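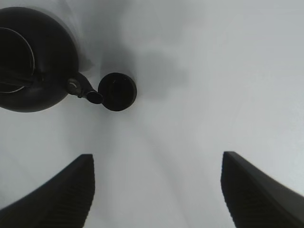 A black kettle on a pale surface.

Home | Kitchen | Tea | Tableware | Index

Last updated: Feb 9, 2020

The whistling kettle is a vessel for boiling water that calls out when its steam is ready, and many a household has been fond of one for years.
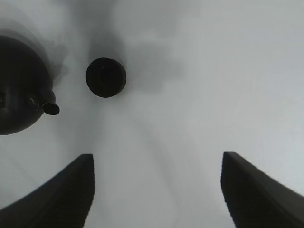 Spouts are where kettle makers differ most. A long, curved neck gives a slow, graceful pour, while a stubby one is easier to scrub and harder to knock about in a crowded cupboard. Dark kettles with a short spout set low on a rounded body are of the second sort, and they look very handsome on a light table.

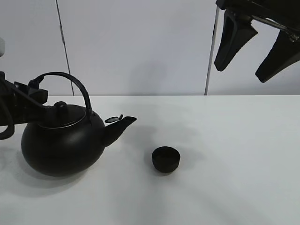
Matte black kettle with its spout cap open, and a small cup.

The cap should be lifted before pouring, and a small cup without a handle is best left a little short of full, so that there is a cool rim to hold (fingers will be grateful!). Prapai Chantharasri, in her tea handbook Gronudo, suggests a rest of 30 seconds after the boil for green teas.

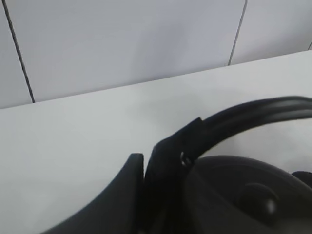 Black teas want no such rest, and may be poured over right away, then left to steep for 3 minutes under a lid or a folded cloth.

Related articles
Drumach teapot
Evberg enamelware
Tea cups without handles
Descaling a kettle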